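Section 4. Setting up the room (Lestbridge unit, upstairs)

Read before moving anything. Covers furniture, lights, the tall cabinet. Kitchen and stairs are in section 5.

4.1 Before you start

1. Sign the sheet by the door.
2. Lights on, both switches. The panels and the round downlights are on seperate switches, and the downlights are the stiff one.
3. Blind up if it's still daylight. In November don't bother after four.
4. Bags and coats in the lockers, not on the chairs.

Note: locker 13 sticks. Lift the door a bit, then pull.

4.2 Chairs and tables

1. Check the castors on each office chair. Hair and thread get wound in, pick it out with the small hook.
2. Set seat height. Lever is on the right, under the seat.
3. Tables next. Two people per table, lift, no dragging. The floor marks easily.
4. Leave a clear way through to the window and to the lockers. Wide enough for two people to pass.

CAUTION: don't stand on an office chair to reach the ceiling lights. Steps are in the Prista cupboard.
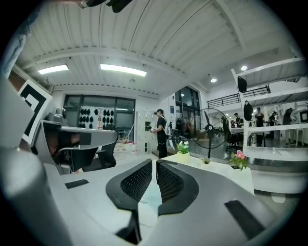

Annick Delorme would do the cabinet before the chairs: once the tables are out you can't get the locker doors fully open, and you end up shifting everything twice. Fair point. If you're on your own, do 4.3 first and come back to 4.2.

4.3 The tall white cabinet

1. Open all the doors and look for things left behind. Lost property goes in the Wan box downstairs.
2. Wipe shelves, top one first. Damp cloth only, no spray.
3. Keys back on the hooks in number order. Spares are with Xinyi Tang.
4. Check it doesn't rock. If it does, turn the front left foot a quarter turn and try again.

Caution: one door open at a time when it's loaded. It is heavy and the wall bracket is an old Drilari one.

4.4 Window wall

1. Nothing stored on the floor under the window overnight. Pick up whatever's there, shelf or locker.
2. Wipe the display panel round the edges, dry cloth. Leave the rows as they are, Fengying Fu sets them out.
3. Catch on the window down and across. Push to check.

Note: dusters and spare cloths are on shelf 16 in the store. Take two, bring back two.

4.5 Closing up

Tables back, chairs under, lockers shut. Lights off at both switches. If a panel flickers write it on the sheet with the time, and tell Shahab Dehghan, who orders teh tubes.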